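To: Willeo Preserving List
Date: Sat 27 August
Subject: Re: Beet relish, second try (and a plum question)

Hello all,

I've been reading the list for ages and this thread finally got me to write. Quoting the part I'm answering:

> I made the beet and horseradish relish from the spring digest and it came
> out too sweet for us. Tasty, but more like jam. Has anyone cut the sugar
> without losing the nice thick texture? Also, my horseradish faded to
> nothing after a few weeks in the fridge. I bought a jar of the Dolard
> brand to compare and theirs still had a kick. What am I doing wrong?

You're not doing much wrong! I make this relish every fall and I've gone back and forth on nearly every part of it. We eat it with boiled potatoes, on rye toast, next to cold chicken, straight off the spoon when the rest of the family is out of the room. I love it, so forgive the length.

First, the beets. I use 2000 grams, weighed after peeling, and I roast them whole in foil before they're peeled. Boiling is faster but you pour so much flavor down the sink, and the relish ends up thin, which is when people start adding sugar to thicken it. Roasted beets are sweeter and drier to begin with. Once I switched I could drop the sugar by half and still have something that sat up on a spoon.

Grate them coarse. The food processor is fine (I held out for years and I was silly to). Don't go all the way to a paste unless you like it that way. My cousins in Suksawat like it smooth as ketchup and we have agreed to leave each other alone on this.

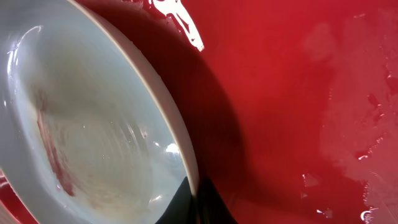

White bowl, pinkish red smear up the side.

Now the horseradish. I'm pretty sure this is your real problem. The heat comes out when the root is grated, and vinegar is what stops it from building any further. If you pour the vinegar in right away you lock it in while it's still mild. Wait three minutes, then add it, and you get something that makes your eyes water — open a window first. And cooking kills it! Stir the horseradish into the beets after they've cooled, never in the pot. If you've been simmering it all together, that would explain the fading too, as there wasn't much heat left in there to start with.

I keep the jars in the fridge and treat it as a fresh relish. I don't can it and wouldn't want to tell anyone how to, so please look up a tested recipe if you want it on a shelf. Small jars are better than big ones, because every time you open the lid you lose a bit more of the punch.

My amounts, for those who asked last year:

beets, roasted and peeled, 2000 g
fresh horseradish, finely grated, 7 heaped tablespoons
cider vinegar, 700 ml
sugar, start with a small handful and taste
salt, a good spoonful, then taste again the next day
caraway if you like it (I do, half the house doesn't)

Let it sit overnight before you judge it. Fresh out of the bowl it tastes like three separate things arguing, and by the next evening it's wonderful.

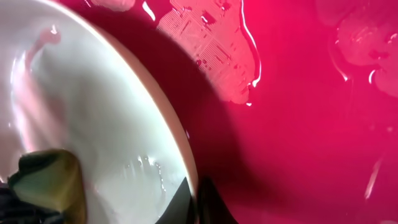
Bowl again, droplets near the rim.

About the plums in your other message: if they're the little blue ones from the Grurkusus orchard stand, don't make jelly out of them! Slice them in half, pack them skin side down in a wide pan with a splash of water and cook them slow in a low oven until they slump. No sugar at all until the end. It takes most of an afternoon and the house smells amazing. I stir in a little cinnamon and freeze it in flat bags, and in November it goes into everything — oatmeal, pancakes, a pork roast once, which I'd do again tomorrow.

The stand had yellow plums last time I drove by, too. Those are more watery and I'd just eat them over the sink.

One more that came to me off-list, so I'll put it here for everybody.

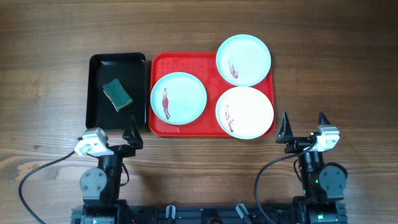
Can I use the jarred horseradish in place of the fresh root?

It works fine, but drain it well, cut back on the vinegar in the recipe, and plan on using more than you think, as it's milder than fresh.

If anyone has tried this with golden beets I'd love to hear how it went. I have a whole row of them coming up and no plan.

Happy grating,
your relish fan on the Willeo list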